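小厨房的物归原位
访谈整理，2025年10月5日

Mekdes Seyoum 在 Flidville 租房住了7年，厨房一直很小。我到的时候已经是晚上，她请我先进厨房，茶以后再喝。

“我以前觉得，厨房小，东西就一定乱。”她说，“后来我发现，是我没有给每样东西一个家。”

她的台面是L形的，炉灶在一边，电饭煲和电热水壶靠着墙角。她说这两样每天要用，所以不收进柜子。木板和木棍一类的东西，她喜欢竖着放在浅色的木篮里，拿的时候不必翻。 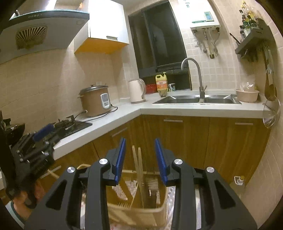
勺子放在哪里

勺子是她谈得最久的题目。五月的时候，她把所有的勺子从抽屉里拿出来，在布上摊开，一把一把地想：这个我用吗？

“留下来的，我都放进篮子。深一点的塑料篮最好，有孔，水可以流走，空气也可以进去。”她在 Rosgate 的旧货店买过一个，价钱很便宜。我问她颜色重要不重要。她想了一下，回答说：“黄色让我早上心情好。”
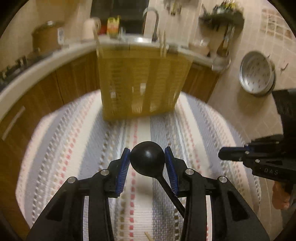

水池旁边的习惯

她有一个规则：晚饭以后，勺子不在水池里过夜。洗完，对着灯看一看，再放回去。透明的勺子尤其要这样看，因为油在上面不容易发现。

“这件事只要2分钟，”她说，“可是第二天早上的感觉完全不同。”墙砖她每星期擦一次，灶台每天擦。

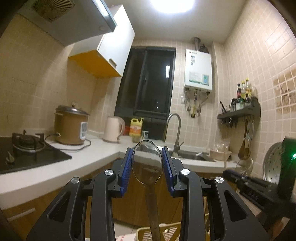
Wiremu Brunton 不完全同意这个规则。他认为碗和勺子泡一夜没有关系，早上洗反而省力，他自己的家里一直是这样做。Mekdes 听了只是笑，说他可以来她家吃饭，但是洗碗要按照她的时间。

下个月她想换一块擦碗的布，别的暂时不买。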